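Human Rights Monitoring, Unit 5
Handout: Recording Complaints from People in Custody
Instructor: Socorro Condori

1. Scope

This unit covers written records of complaints made by detainees, their relatives, or their lawyers. Medical evidence is covered in Unit 10. The main reading is the Brumside case file, compiled by Wondimu Seyoum.

2. Source and consent

Record who gave the information and how that person knows it. A cellmate who saw an event is a direct source. A cousin who heard of it by phone is not – enter the cousin as a second-hand source and name the first, if known.

Consent is taken separately for each use: storage, sharing with a lawyer, publication. Consent to one does not cover the others. A refusal is entered on the form with the month it was given.

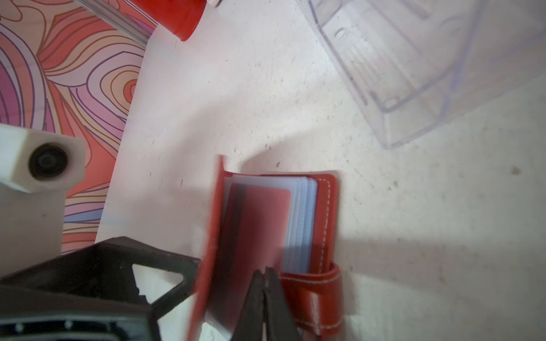
3. Chronology

List events in the order they happened, with the date of each report in a second column. Arrest, first access to a lawyer, and first court appearance are always separate entries. Leave gaps blank. Do not estimate.

In the Brumside file, two transfers were first entered as one. Note how the correction was made: the old line is struck through and remains legible.

4. Assignment

Read the statement of Cletus Mahmoud and draft a chronology, 3 pages at most. Mark every second-hand entry. Due Saturday.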